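Tag der offenen Tür bei Clisura: lohnt sich das mit Kindern, und was bekommt man zu sehen?

gefragt von Tanner, im Mai
2.687 Aufrufe

Hallo zusammen, ich hoffe, ich bin hier in der richtigen Ecke gelandet. Wir haben einen Aushang gesehen, dass man sich bei Clisura wieder anschauen kann, wie Haushaltsroboter etwas beigebracht wird, also Wäsche zusammenlegen und solche Sachen. Meine beiden sind 5 und 11 und seit Wochen Feuer und Flamme für alles, was Greifer hat (der Kleine baut sich welche aus Grillzangen, fragt nicht). Jetzt würde ich gern vorher wissen, ob da wirklich vorgeführt wird oder ob man nur Vorträge hört, und ob man mit einem Fünfjährigen überhaupt willkommen ist. Muss man sich anmelden? Und wie lange sollte man einplanen? Wir kommen mit dem Bus und müssten am Nachmittag wieder zurück sein. Schon mal lieben Dank an alle, die sich die Zeit nehmen!

finside
Waren letztes Jahr da, war ganz nett. Anmeldung brauchten wir keine, keine Ahnung, ob das noch so ist. Getränke mitnehmen, der Automat im Flur nahm nur Münzen.

cultel
Hallo Tanner, da kann ich dir etwas mehr erzählen, ich war nämlich erst bei der letzten Vorführung dabei und bin viel länger geblieben, als ich eigentlich wollte. Vorträge gab es auch, aber nur einen kurzen gleich zu Beginn, und den kann man mit Kindern getrost auslassen. Danach geht man in kleinen Gruppen durch die Räume und schaut zu, und da wird es richtig schön! Ich hatte ja mit einem großen Roboter gerechnet, der allein vor sich hin werkelt. Stattdessen arbeiten dort Menschen mit Greifern in der Hand und machen die Handgriffe vor, aus denen die Maschine später lernen soll. Mir hat am besten gefallen, dass das in einem ganz normalen Schlafzimmer stattfindet, mit Bett und Kleiderschrank und Gardinen, da fühlt man sich fast wie bei der Tante zu Besuch.

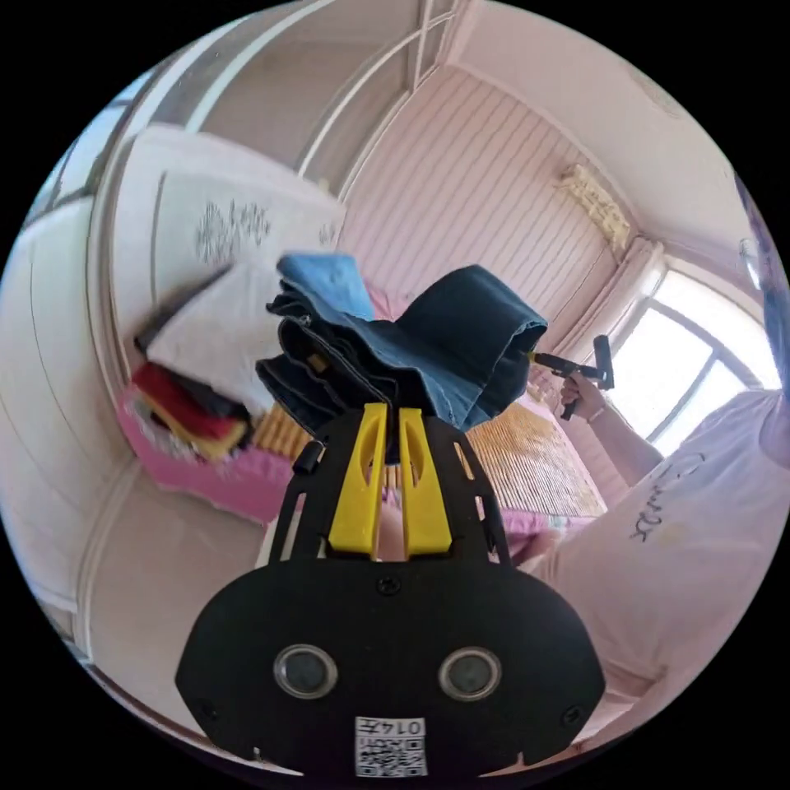
Clisura · Arbeitsgruppe Greifen und Falten · Besucherseiten

Jeansstoff ist so dick, dass ich mir das mit zwei schmalen gelben Fingern nie zugetraut hätte. Als ich dann selbst einen Greifer halten durfte, habe ich mich auch entsprechend angestellt, ein Handtuch ging noch, bei der Hose habe ich aufgegeben. Dein Großer wird das sicher lieben. Beim Kleinen würde ich einfach vor Ort fragen, bei uns durften die jüngeren Kinder an einem niedrigen Tisch mit Socken üben, und die wollten gar nicht mehr weg.

Zur Zeit: plant ruhig 2 Stunden ein, und kommt lieber am Vormittag, dann sind die Gruppen kleiner und man kann in Ruhe Fragen stellen. Wegen der Anmeldung würde ich zur Sicherheit kurz anrufen, wir mussten uns am Eingang in eine Liste eintragen. Ganz viel Spaß euch dreien, und schreib doch hinterher, wie es war!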